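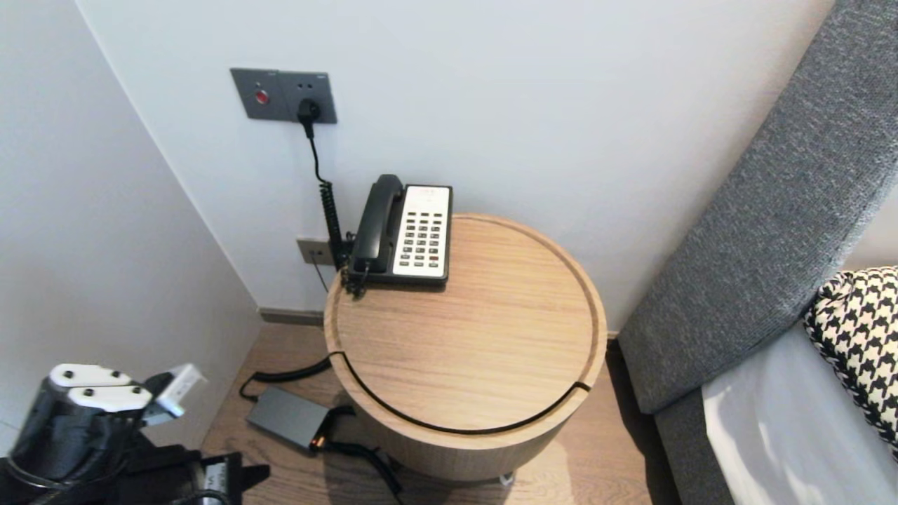

夜の音を録る　旅先の部屋で耳をひらく
発表者用メモ（ブクソープ録音の集い、水曜の夜の部）

はじめに

（マイクの確認。後ろの席まで声が届いているか、手を挙げてもらう）

こんばんは。雪まじりの二月の夜に、音の話を聞きに集まってくださる方がこんなにいるなんて、もうそれだけで胸がいっぱいです。今日は旅先の部屋で夜の音を録る楽しみについてお話しします。森でも海でもなく、ごくふつうの宿の一室です。鳥の声を目当てに来られた方、すみません、鳥は最後にちょっとだけ出てきます！

きっかけは眠れなかった夜でした。ブクソープに初めて泊まったとき、夜中の二時すぎに目が覚めて、しばらく天井を見ていたんです。静かな町だと聞いていたのに、耳を澄ますと、水道管がことりと鳴る、廊下の奥で製氷機が氷を落とす、遠くの道路を一台だけ車が通る。そのどれもが、自分の家の夜とはまるで違う。これは録っておかなくちゃと、鞄からジミスを引っぱり出しました。

（ジミスの実物を見せる。手のひらにのせて。触りたい人は休憩時間にどうぞ、と言う）

ジミスは古い録音機です。ボタンが固くて、押すと「がちん」と盛大な音がします。私の初期の録音はぜんぶ、この「がちん」から始まります。いま聞くと恥ずかしいのですが、妙に愛着もあって、どうしても切り取れません。

（音源1を流す。製氷機が落ちるところまで。そのあと黙って五つ数える）

いかがでしょう。初めて聞く方は「何も入っていない」と思われたかもしれません。でも二度目に聞くと、氷の前に小さな唸りがあるのがわかります。冷却の機械が息をためているような音です。もう一度いきますよ。

（音源1をもう一度）

ね、いましたよね。今うなずいてくださった方、もう今夜から寝つきが悪くなりますよ。

部屋の響きを知る

新しい部屋に着いたら、荷物をほどく前に手を一回叩いてください。大きく叩く必要はありません。指先で軽くで十分です。カーテンが厚い部屋、絨毯の部屋、タイルの浴室、それぞれ戻ってくる音の長さが違います。私はこれを「部屋にあいさつする」と呼んでいて、家族には毎回いやな顔をされます。

布を張ったものが多い部屋は、高い音がよく吸われて、夜の録音がまろやかになります。反対に壁も床も硬い部屋だと、衣ずれひとつが鋭く立ちます。どちらがいい悪いという話にはなりません。硬い部屋で録った雨戸の音の、あのきらきらした感じといったら！　柔らかい部屋で録った自分の寝息は、まあ、聞かないほうがいいです。

（ここで笑いが来なくても進む）

マイクを置く場所も、ぜひいろいろ試してください。教本には部屋の中央とよく書いてありますが、部屋の隅に置くと低い音がぐっと太くなります。壁から手のひらひとつぶん離すだけでも変わります。棚や台の上にじかに置くと、建物の振動をもらってしまうので、畳んだタオルを敷いてください。靴下でもかまいません。私はだいたい靴下です。

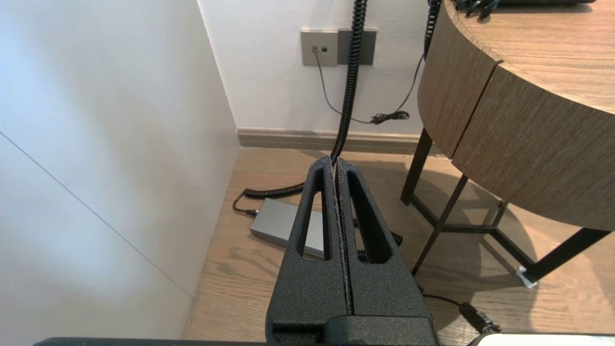
すき間の話をさせてください。夜の音は、たいていすき間から入ってきます。ドアの下、窓枠の合わせ目、換気口。閉まっているように見えても空気が通れば音は通ります。画面の黒い二本の指を見てください。ぴったり寄せてあって、あいだに縦の細い線が残っているだけですよね。窓のサッシがこのくらい閉まっていても、外の音はちゃんと忍びこんできます。そして面白いことに、細いすき間を通った音は角がとれて、どこか遠い昔の音のように聞こえるんです。窓を大きく開けて録ったときと、閉めきって録ったときと、その中間と、ひと晩で録り比べてみてください。同じ通りとは思えませんよ。

（音源2、窓を開けたもの。続けて音源3、ほとんど閉めたもの。途中で話さない！）

音源3のほう、終わり近くで誰かの話し声が聞こえたでしょうか。何を言っているかはわかりません。わからないところが好きなんです。言葉になる手前の、抑揚だけの声。隣の部屋のテレビかもしれないし、通りの人かもしれない。私は一週間くらい悩んで、結局わからないままにしました。

ただ、人の声については大事なお願いがあります。内容が聞きとれてしまった録音は、どれほど美しくても人には聞かせないこと。私は消します。もったいないと思うこともありますが、旅先の夜に知らない人の話を持って帰るのは、やっぱり違う気がします。会場で意見が分かれるところだと思うので、あとでぜひ聞かせてください。

カディ・ゴフさんの耳

カディ・ゴフ（Cadi Gough）さんの録音を紹介します。ご本人は今日いらっしゃれないのですが、流してよいとお返事をいただきました。ゴフさんは宿に泊まると必ず「いちばん小さい音」を探します。手紙にこうありました。「大きい音はむこうから来てくれます。小さい音は、こちらから会いに行かないといけません」。

（音源4。ボリュームをかなり上げる。終わったらすぐ戻す、前回忘れて全員飛び上がった）

種明かしをすると、乾きかけの木のスプーンです。湯のみに立てかけておくと、乾くにつれてちりちりと鳴るのだそうです。私はこれを聞いた晩、台所じゅうの木の道具をぬらして並べました。鳴ったのは一本だけ、それも明け方です。でも鳴ったんですよ！　あのときの嬉しさを、どう説明したらいいでしょう。

ゴフさんの録音を聞いていると、録る人が動かないことの力を感じます。長いあいだ、服の音ひとつしません。聞けば、始める前に毛布を二つ折りにして膝にかけ、腕時計をはずして別の部屋に置いてくるそうです。私は腕時計をはずすところまでは真似できました。毛布はだめです、ぬくもって寝てしまいます。

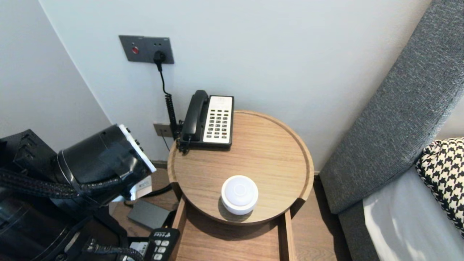

長く録るということ

ひと晩録るなら、目安は3000秒です。中途半端な数字に見えますが、五十分ですね。リン・プリゼルフ（Rhun Prydderch）さんに教わったやり方で、私も長いこと守っています。短いと、部屋がまだ人の気配を覚えていて落ち着きません。長すぎると、あとで聞くのがつらくなって、結局聞かないままになります。五十分なら、翌日の朝食と片付けのあいだに聞き通せるんです。

（プリゼルフさんが客席にいたら、ここで紹介。いなかったら飛ばす）

聞くときは、どうか早送りをしないでください。録った時間と同じだけの時間をかけて聞く。これがぜいたくなんです。私は家事をしながら流します。皿を洗っていて、ふと手が止まる瞬間がある。そこに印をつけておきます。波形を目で見て探すと、大きな音ばかり拾ってしまうので、まずは耳だけで一周してください。

印をつけるのは紙がいいです。時刻と、思いついた言葉をひとこと。私の手帳にはこんなことが書いてあります。「水、下の階へ」「猫か蝶番」「風、言いかけてやめる」「また猫か蝶番」。半年後に読むと何のことやらですが、音源と並べて読むと、あの部屋の暗さまで戻ってきます。

ファイル名もつけ方を決めておくと楽です。私は通し番号だけにしています。以前は「すばらしい雨」「もっとすばらしい雨」などと名づけていて、見事に行き詰まりました。今いちばん気に入っているのは3225番です。これは最後に流します。

機械の音とつきあう

次は、みなさんがいちばん困っている話だと思います。部屋の機械の音です。冷蔵庫、空調、充電器の高い鳴き。申込用紙の質問欄も、この話でいっぱいでした。

まず、止められるものは止める。ただし宿のものは勝手に線を抜かないこと。冷蔵庫に入っているのは自分の牛乳だけとはかぎりません。空調は寒さと相談です。二月のブクソープで暖房を切って五十分じっとしていたら、最後の十分は歯の音が入っていました。これも番号をつけて保存してあります。

止められないものは、いっそ主役にしてしまいましょう。空調の吹き出しの真下と、部屋の反対側とで録り比べると、同じ機械の音でも表情が違います。冷蔵庫にいたっては、ほとんど音楽です。唸りはじめて、しばらく一つの高さを保って、最後に身震いして止まる。あの止まったあとの静けさ！　部屋が急に広くなるでしょう。私はあれを録りたくて冷蔵庫のある部屋を頼むようになりました。

（音源5、冷蔵庫の止まりぎわ。身震いのところで指を立てて合図） 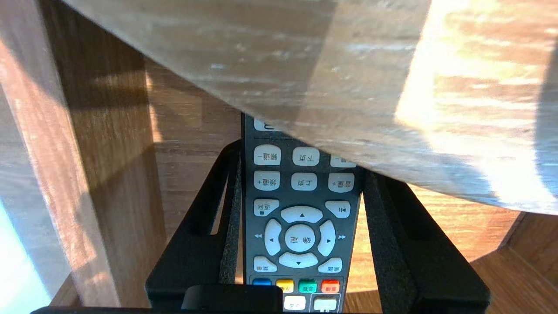
録音の音量は、慣れないうちはつい上げすぎます。夜は静かだから目いっぱい上げたくなる、その気持ちはよくわかります。ところがそこへ誰かが廊下でドアを閉める。針が振り切れて、音がばりっと割れてしまう。割れた音は、あとから下げても元に戻りません。木の天板の右のほう、日が強く当たって真っ白に近くなっていますね。木目を読もうとしても、あそこではもう難しい。左の、灰色がかった落ち着いたところなら、すじがよく見えます。音も同じで、少し控えめに録っておけば、暗く沈んでいるようでも細かいところが残ってくれます。上げるのは家に帰ってからで間に合います。

では控えめとはどのくらいか。私のやり方はとても単純で、部屋でいちばん大きくなりそうな音を先に自分で出してみます。洗面台の水を勢いよく出す、引き出しを閉める、それから咳をひとつ。それで割れないところに合わせたら、あとは朝まで触りません。夜中に音量をいじりたくなったら、起きて水を飲んで、また布団に戻ってください。触った録音はつなぎ目が必ずわかります。

電池の話も少しだけ。寒い部屋では早く減ります。予備は枕元に置くと交換のときに寝返りの音が入るので、機械のすぐ横に。それから小さな表示灯の光が気になる方は、厚紙を一枚立てておくとよく眠れます。録りながら眠ってしまうのは、まったく悪いことではありません。眠っているあいだに部屋が何をしていたのか、翌朝聞くのが楽しみでしょう？

ユニスの朝

（時間が押していたらこの節は短く）

録った翌朝は、喫茶ユニスに行きます。ブクソープの駅から坂を下ったところにある店で、朝の七時に開きます。窓ぎわの席でイヤホンをして、昨夜の部屋を聞く。目の前ではカップが鳴っていて、耳の中では真夜中の水道管が鳴っている。最初は混ざって落ち着かないのですが、そのうち両方がはっきり聞こえてきます。夜の音を聞いたあとの耳は、朝の店の音にもすごく敏感になっているんです。

この店で、隣の席の方に「何を聞いているんですか」と尋ねられたことがあります。何も起こらない部屋です、と答えたら、片方貸してくださいと言われました。二人で製氷機を待ちました。なかなか落ちなくて、その方のトーストがすっかり冷めたころに、ごとんと来た。二人とも声を上げて、店の人に見られました。あれが私の最初の上映会、いえ、上聴会でしょうか。

ですから今日お帰りになったら、どなたかに聞かせてあげてください。五十分ぜんぶとは言いません。好きなところを一分でいい。解説は先にしないこと。聞き終わってから「何だと思う？」と聞くと、たいてい、自分では思いつかなかった答えが返ってきます。うちの水道管は、これまでに木琴、くしゃみ、階段を下りる犬と言われました。犬がいちばん近いと思っています。

最後の音

お待たせしました、3225番です。ブクソープの宿、明け方、窓はほとんど閉めてあります。前半は本当に静かです。退屈したら目をつぶってください。途中で建物がひとつ伸びをします。暖房が入って、管が温まるときの音だと私は思っています。そのあとに、約束の鳥が出ます。

（照明を落としてもらう。椅子に座って自分も聞く。流し終えても、すぐに立たない）

（照明を戻して、質問へ）

質問が出ないときの予備

・雨の日はどうするか。窓の庇の下に濡れてもよい布を垂らすと、雨粒の音がやわらかくなる。布の種類で変わるので、古い手ぬぐいとタオルの両方を持っていく。
・携帯電話だけでも録れるか。録れます！　通知を切って、裏返しに靴下の上へ。最初はこれでじゅうぶん楽しめる。
・家族と同じ部屋のとき。先に断る。寝言が入ったら本人にだけ渡す。
・ジミスはまだ買えるか。中古で時々見かける。「がちん」が鳴るかどうか、店で必ず押してみること。

聞き比べ用の音源は受付の横の机で、休憩後も流しておきます。ヘッドホンは順番にお願いします。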